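Walking the old tram line with one lens

The Hondov tram line closed years ago, but most of the track bed is still open to walkers. Imevia magazine asked me to photograph it end to end with one fixed lens, and I set off early on a grey June morning.

I started at the Fleteck depot. The doors were locked, so I worked on the brickwork and the old stop signs. Flat light suits that sort of thing. By noon I had taken 207 pictures, most of them of walls.

Past the Desjardins bakery the path narrows and people have to squeeze by each other. I kept the shutter at 1/400 and waited on a bench for 20 minutes. A cyclist, two dogs and a man carrying a door came through – the door was the best of the day.
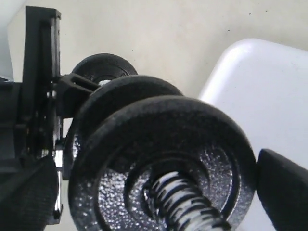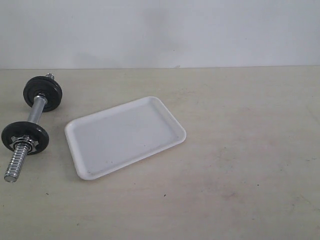
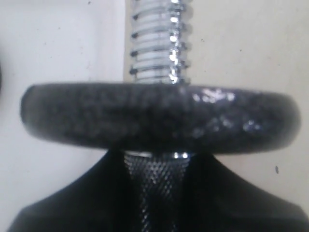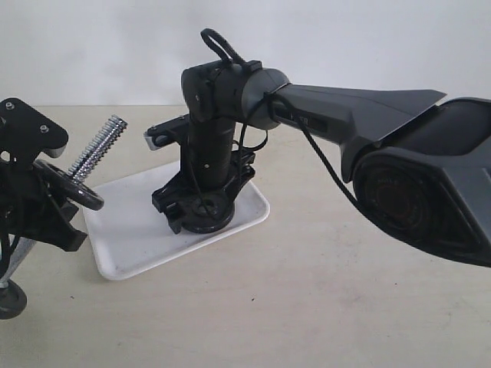
Indoors, all four taken in the same place.

The last stretch runs behind gardens, and I asked before photographing anyone over a fence. Most said yes. One woman wanted her beans in the picture as well.

I got home with 758 files and cut them down over the weekend. The prints go up in the Fleteck waiting room later in June, and entry is free.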